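Hilo sobre normas internas para grabar y probar tareas de cocina con robots de dos brazos. Lo escribo porque me lo han pedido varias veces y siempre acabo mandando el mismo correo.

1/ Trabajo en Flarus, en el banco de pruebas doméstico. Las reglas que cuento son las nuestras. No sustituyen a la evaluación de riesgos de cada laboratorio ni a lo que diga el fabricante del robot.

2/ Punto de partida: ISO 12100 para la evaluación de riesgos e ISO 13482 para robots de asistencia personal. La segunda no dice cómo cargar un lavavajillas, claro. Eso hay que bajarlo a procedimiento y ahí es donde casi todos los equipos improvisan.

3/ Nuestro procedimiento se llama Disov, por el nombre de la carpeta donde empezó. Tiene 16 páginas. La primera versión tenía 15 y le faltaba todo lo relativo a cables.

4/ Regla de zona: con los brazos habilitados, ninguna persona dentro del alcance máximo. El alcance se marca con cinta en el suelo y se mide con la mano montada, no con el brazo desnudo. Parece obvio y lo hemos visto mal hecho en tres sitios.

5/ Regla de parada: el operador tiene el pulsador al alcance sin levantarse. Se prueba al empezar cada turno y se apunta. Si no está apuntado, no se ha probado.

6/ Regla de dos manos: si cada brazo trabaja en un mueble distinto, se cuenta como dos tareas a efectos de supervisión. Una persona mira el fregadero y otra el lavavajillas. Quien teleopera no cuenta como supervisor.

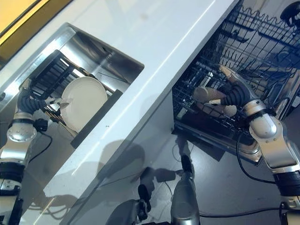 Irnley, 7 de mayo de 2020

7/ Mano izquierda con el plato del escurridor, mano derecha con una pieza de madera en la cesta inferior del lavavajillas. Es el caso típico de la regla 6. Cada mano tiene su propio límite de fuerza y los dos valores van en la hoja de la sesión.

8/ Cables. Un cable que cuelga de un brazo cerca de una cesta de alambre es un enganche pendiente. Antes de habilitar, se lleva cada brazo a mano hasta los extremos de la tarea y se mira por dónde pasa el cable. Los que van por el suelo también se revisan.

9/ La puerta abierta del lavavajillas es un obstáculo y tiene que estar en el modelo de colisiones. La cesta extraída, lo mismo. Si alguien mueve la cesta entre repeticiones, se actualiza el modelo o se para.

10/ Agua. Grifo cerrado por la llave de paso y lavavajillas desenchufado durante toda la sesión. Con brazos que no tienen protección declarada contra líquidos no hacemos excepciones.

11/ Vajilla: sin desportillar y sin cuchillos en las primeras 100 repeticiones de una tarea nueva. Si se rompe algo, parada, recogida con los brazos deshabilitados y vuelta a empezar el conteo.

12/ Luz. Nos costó aceptarlo, pero el sol directo sobre una encimera blanca o un fregadero metálico cambia lo que ve la cámara. No lo prohibimos. Se anota la condición de luz en cada sesión, y las sombras de los propios brazos también.

13/ Registro. Llevamos 2.695 repeticiones anotadas con el mismo formulario: tarea, operador, supervisores, límites de fuerza, paradas y motivo. Las fallidas se guardan igual que las buenas. Borrar una fallida es falta grave en nuestro procedimiento.

14/ El formulario lo adaptamos del que usa el proyecto Alemayehu, que es más largo. Quitamos los campos que nadie rellenaba y añadimos el de cables.

15/ Me preguntan si todo esto frena el trabajo. Sí, la preparación es más lenta. A cambio, cuando hay una parada sabemos qué límite estaba puesto y quién miraba.

16/ Lo que sigue sin resolver: cómo fijar el límite de fuerza para objetos de madera pequeños, que se agarran por la punta de los dedos y se giran. Si alguien tiene un criterio escrito, que me lo pase por privado.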